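Oral Health for Home Care Aides
Unit 4 handout: Toothpaste and fluoride
Instructor: Orysia Chornovol
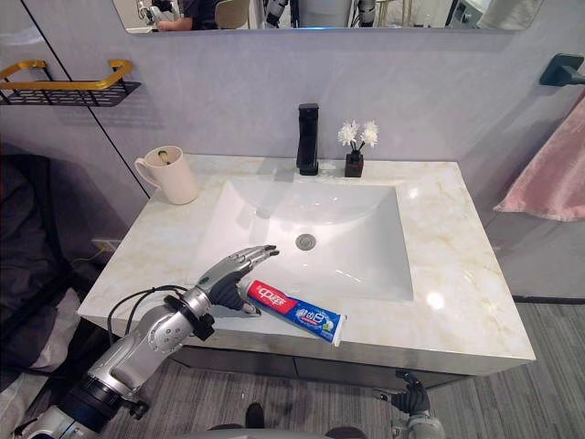 What does fluoride do for a tooth?
It helps put minerals back into enamel that acid has started to weaken. Bacteria in the mouth feed on sugar and give off acid, and the acid pulls calcium and phosphate out of the tooth surface. Saliva brings some of those minerals back. When fluoride is present in the saliva, the repair goes faster and the new surface stands up better to the next round of acid.

1. Terms to know

Enamel – the hard outer layer of the tooth. It has no living cells and can't grow back once a hole has formed.
Dentin – the softer layer under the enamel. Decay moves faster here.
Plaque – the sticky film of bacteria that forms on teeth every day.
Tartar – plaque that has hardened. A brush will not remove it.
Dry mouth – too little saliva. Common in older adults and a side effect of many medicines.

2. What is in the tube

Most toothpastes have the same basic parts. A mild abrasive, often silica or calcium carbonate, rubs off plaque and stain. A humectant such as glycerin or sorbitol keeps the paste from drying out. A binder holds it together. A detergent makes the foam, and flavoring covers the taste of the rest. Foam does not tell you how well a paste cleans. Clients with mouth sores sometimes do better with a paste that has no sodium lauryl sulfate, so check the inactive ingredients.

Fluoride is listed as the active ingredient, usually sodium fluoride or stannous fluoride. Sodium monofluorophosphate is also used. Stannous fluoride also works against the bacteria that cause gum disease, but it can leave a stain on some people's teeth.

3. Brushing

Brush for 2 minutes, twice a day, with a soft brush. Angle the bristles toward the gum line and use short strokes. Pressing hard wears down the gums and does not clean any better. Spit out the extra paste afterward and skip the water rinse if the client can put up with the taste. Rinsing right away washes off the fluoride.

After orange juice, soda or vomiting, wait before brushing. Plain water is fine in the meantime.

4. Clients who need a change in routine

Trouble swallowing: seat the client upright, use a very small amount of paste, and wipe the mouth with gauze if spitting is hard. Follow the care plan if it calls for suction.
Weak grip: a thick handle or an electric brush.
Dentures: take them out and clean them with a denture cleaner. Regular toothpaste can scratch them. Brush the gums and any remaining teeth separately.
Dry mouth: frequent sips of water, sugar-free gum if it is safe for the client. Ask the nurse about a prescription-strength paste.

5. For next class

Read the Kerulness case in your packet and write one page on what the aide should report and to whom. Lab groups stay the same. Ihor Tymoshchuk will collect the papers at the door.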